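Unit 6: Comparing grippers for soft items

Reading before class: the Maltix and Hullico setup sheets, plus section 2 of the lab manual. Bring your bench log from last time.

1. What we are comparing

This unit uses two hand-held grippers. The Maltix has parallel jaws that slide on a rail. The Hullico has fingers on a linkage, so the pads swing in on an arc as they close. Both carry a camera that looks out over the fingers, and both record pad opening along with the video.

On rigid blocks you will see little difference between them. Cloth is harder. A folded towel has no fixed shape, the edge you want is often under another layer, and the pads have to pinch a thin piece of fabric without pushing it away.

2. Things to watch

Approach angle. An arc-closing pad moves forward or back a little as it closes. If you line up the tips on the fabric edge while the gripper is open, the pinch may land somewhere else. Close it a few times in the air first and learn where the tips meet.

Pad surface. Soft pads hold better on smooth cotton. They also pick up lint, so wipe them between trials and note it in the log.

Speed. Fast hand motion blurs the video. Thilini Herath's group lost 15 of their 369 clips this way in January, nearly all of them during the lift. Slow down when you raise the cloth, and again before you let go.

3. What the camera sees

Check the view before you record. You want both pads visible through the full stroke, with enough of the work area beyond them to show where the cloth is going. Look at the linkage too — if an arm hides the pad tip at any opening, the camera mount needs to move.
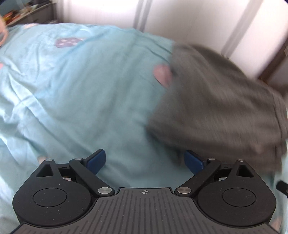
Photo: Gayan Siriwardena / Tulau course archive

With the fingers apart, both blue pads are in view and the bedding shows through the gap between them. The duvet folds are easy to make out, while the gray cloth on the right is smeared by motion. A frame like this is fine for checking pad position and poor for finding a cloth edge. Mark such frames "M" in your log and keep them.

4. Bench work

Work in pairs, one person on the gripper and one on the log. Do the towel fold, the pillowcase and the duvet corner with each gripper, then swap. Zsolt Bodnár has the spare pads. Write down failed pinches as well as good ones, and say which pad slipped if you can tell.

Logs go to Chathurika Paul before the next unit.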